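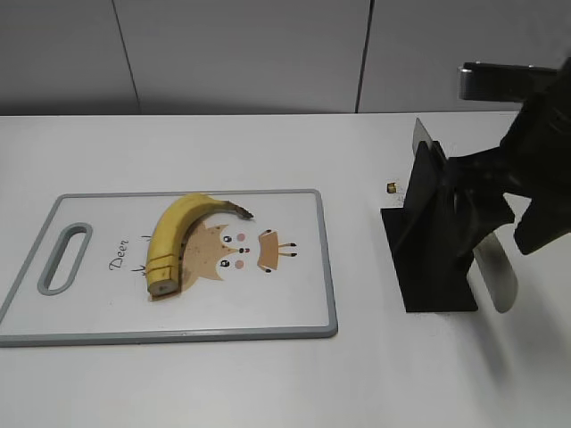
*Banana on the deer board, knife and holder to the right.*

November, 7.40 in the evening. Back from the bench and my feet ache. We are still on fruit. I had hoped to be on to bread by now, but Ibarra want the banana job written up first and they are paying for the room.

The job is simple to say. Take the knife out of the holder, cut the banana across in its skin, put the knife back. My niece could do it when she was five. Our log stands at 741 tries since the spring, all kinds of chores counted together, and I would trust the arm with a few of them if I was standing next to it. Folding flannels, yes. Wiping a tray, mostly. Cutting, I don't know yet.

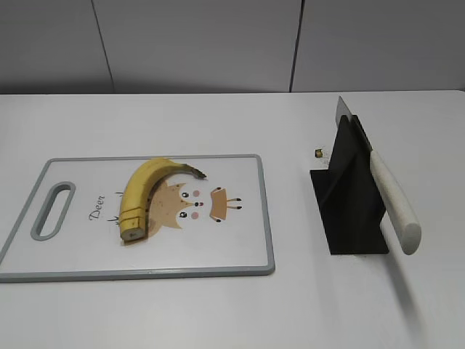 The trouble with cutting is that so much of it is done by feel. When I slice one at home I'm not looking at the blade at all. I press until the skin gives, then ease off before I hit the board. Trarnis say their next software will handle pressure better. They said that about the last one too, and we spent two weeks getting it to stop shoving the board along the table.

Had a long talk at lunch about whether anyone would want this in a kitchen. I said a café might, for the dull prep first thing, if somebody else set everything out. That is the part people forget when they ask me about it at parties. Someone has to fetch the banana, put the board where it should be, stand the knife up, and wash the lot afterwards. I did all of that today and it took up most of my day.
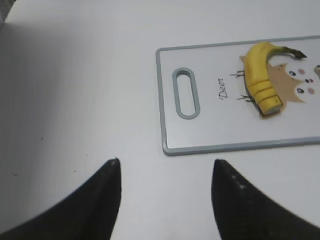
*From the wrist, fingers open, board off to the right.*

Rang Plokby about the shop-floor trial. They have 16 stations doing nothing but packing and would like to know if one could be left to run through the night. I told them packing was nearer than chopping, as the boxes are all the same size, but that I would not leave it by itself yet. They were decent about it. They asked for a date and I didn't give one.

Wrote up page 314 of the notebook and had a cheese sandwich. Sent the day's notes round before I left, with a line at the end saying I thought household work was still years off.

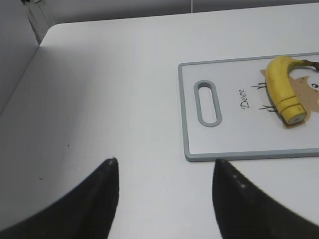

Macarena Orellana wrote back within the hour that I was being too gloomy, that years off was what I had said about the flannels, and that a machine which cuts fruit slowly is still some use to a person who can't hold a knife. She would sooner see it in one real kitchen, doing one chore badly, than have another winter on the bench.

I hadn't thought enough about people who can't grip. My aunt has her bread sliced for her now and hates asking. I've written to Traltus to see if they would lend us their test kitchen for a week, and said we would bring our own board.

Must buy more bananas in the morning. Bin goes out tonight.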